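Call for participants: Household Clothing Diary, Caston and Ellwood

Published 2021-07-04

Skostico invites adults living in Caston or Ellwood to take part in a study of how clothes are bought, worn, washed, mended and given up in ordinary homes. Fieldwork begins in August. Each household that completes the study will receive a payment of £100.

Background

Most of what is known about the working life of clothes comes from sales records and from the weight of material collected for reuse or disposal. Neither source says much about the years in between. A coat may be worn every winter by three people in turn, or it may hang in a cupboard with its label still attached. Councils planning textile collections, and repair services deciding which skills to train, have little to go on when they ask how long a garment stays in use and what brings that use to an end.

The Household Clothing Diary was set up to gather this information directly from the people who own the clothes. In the first round, 1,235 households returned a short postal questionnaire. Their answers suggested that many garments leave regular wear long before they leave the house, and that respondents found it difficult to recall when or why this had happened. The second round therefore asks a smaller group of households to keep a diary as they go along.

The study covers everyday clothing of every kind, including school uniform, workwear and nightclothes. Shoes, belts, hats and jewellery are outside its scope. Bedding and towels are also excluded, although participants may mention them where they share a wash with clothing. 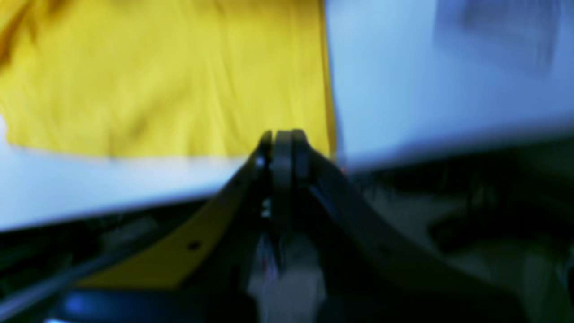

Who can take part

We are seeking 427 households. A household may be one person living alone or any number of people who share a washing routine. One adult from each household acts as the diary keeper and is our point of contact.

The diary keeper must:

be aged 18 or over;
live at an address in Caston or Ellwood, and expect to remain there until the end of the diary period;
be responsible for at least some of the household's washing;
be able to write short entries in English, or have someone at home who can help with this.

No interest in fashion, sewing or the environment is required. We particularly welcome applications from households that use a launderette or a shared laundry room, from households with children under five, and from people who wear a uniform or protective clothing at work. These groups were under-represented in the first round.

Employees of Skostico and members of their immediate families are not eligible. Households that returned the earlier questionnaire may apply, and should say so on the form.

What taking part involves

Participation has three parts.

1. Opening visit. The diary keeper attends an appointment at our offices in Fandgate, lasting up to an hour. A member of the study team will explain the diary, answer questions and go through the consent form. Those who cannot travel may ask for a home visit or a telephone appointment.

2. The diary. For 14 days the diary keeper records each wash, what went into it, how it was dried and what was done with it afterwards. There is a separate page for mending, alterations, purchases, gifts and items passed on. Entries may be made on paper or online, but please keep to one method throughout.

3. Closing interview. Once the diary has been returned, a researcher will telephone to discuss it. The interview takes up to 40 minutes and may be arranged for an evening. With the diary keeper's permission it will be recorded for transcription.

At the opening visit, the diary keeper will also be asked to choose five garments belonging to the household and to describe each one: its age if known, where it came from, how often it is worn and whether it has ever been repaired. One of the five should be something that has not been worn in the past year.

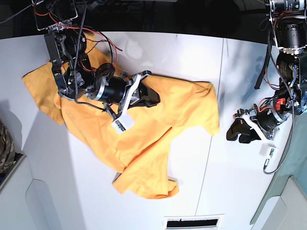
The diary uses a small set of terms for the state in which clothes are kept between washing and wearing, and the opening visit includes some practice in applying them. "Put away" means that the item is folded, rolled or on a hanger in the place where it normally lives. "In waiting" covers clothes that have been washed and dried but have not been put away, whether in a basket, over a chair or on a bed. "Part-worn" refers to items that have been worn and will be worn again before washing. The terms describe where a garment stands in the household's routine, and its appearance alone will not always settle the matter. The orange-yellow T-shirt on the white tabletop, wrinkled and twisted with one sleeve folded down, could be entered as in waiting or as part-worn, and only the person keeping the diary would know which. Where no term fits, a few words in the notes column are sufficient. Diary keepers should not tidy, sort or iron anything for the purposes of the study that they would otherwise have left alone.

Payment and expenses

The payment of £100 is made to the household in two equal parts, the first when the diary is received and the second after the closing interview. It may be taken as a bank transfer or as shopping vouchers. Households that withdraw after returning the diary will keep the first part.

Reasonable travel costs to Fandgate will be refunded on production of a ticket or receipt. Childcare costs during the opening visit can be met if agreed with us beforehand. Participants in receipt of benefits may wish to take advice on whether the payment should be declared. We can supply a letter confirming the amount and the date on which it was paid.

Your information

Diaries are stored under a household number. Names, addresses and bank details are held separately and are deleted once payments have been made and any queries closed. Interview recordings are destroyed after transcription. Quotations used in reports will not be attributed to a named person, and details that might identify a household, such as an unusual occupation, will be altered or left out.

Other members of the household should be told that the diary is being kept. Any adult who does not wish their clothes to be included may ask the diary keeper to leave them out, and the same applies to children old enough to express a view. The diary keeper need not give us an explanation in such cases. An entry reading "other items, not recorded" is all that is needed to show that a wash was shared.

Participation is voluntary. A household may withdraw at any point before its diary entries are combined with the others, and the consent form states the last date on which this is possible.

Handling of materials

Participants are not asked to give up any clothing. Garments brought to the opening visit will be returned at the end of the appointment. Please bring only items that are clean and dry. Leather, fur and anything of high value should be left at home and described in writing.

A limited number of diary keepers will be invited to take part in a further exercise on fabric wear, for which a separate consent form is provided. Declining this invitation has no effect on the main study or on the payment.

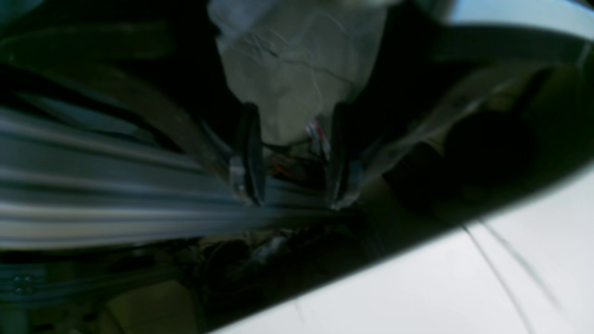
Close view of pale, crumpled material.

Accessibility

The Fandgate offices have step-free entry from the car park, an accessible toilet on the ground floor and a hearing loop in the meeting room. The diary is available in large print and on coloured paper. An audio version, in which entries are spoken over the telephone to a message line, can be arranged for people who find writing difficult. Please tell us on the application form about any adjustment you require. This information will be used only to make the arrangements and plays no part in selection.

How to apply

Application forms may be completed on the Skostico website or collected from the reception desk at Fandgate. Paper copies are also held at the public libraries in Caston and Ellwood. The form asks for the number and ages of the people in the household, the type of home, the laundry facilities used and the times at which an appointment would be convenient. It should take no more than ten minutes.

Only one application may be made from each household. If more applications are received than there are places, households will be selected so that the final group reflects the range of homes in both towns. Early application does not improve the chance of selection.

All applicants will be told the outcome in writing. Those selected will receive an information sheet, a specimen diary page and a choice of appointments, and are asked to reply within a week so that unused places can be offered to the reserve list. Applicants who are not selected may ask to remain on that list until the end of August, after which their forms will be destroyed.

Questions about eligibility, payment or the use of personal information should be sent to the study team through the contact page of the Skostico website, marked "Clothing Diary". Written enquiries may also be left at the Fandgate reception desk during opening hours. A summary of the findings will be sent to every participating household that requests one on its consent form.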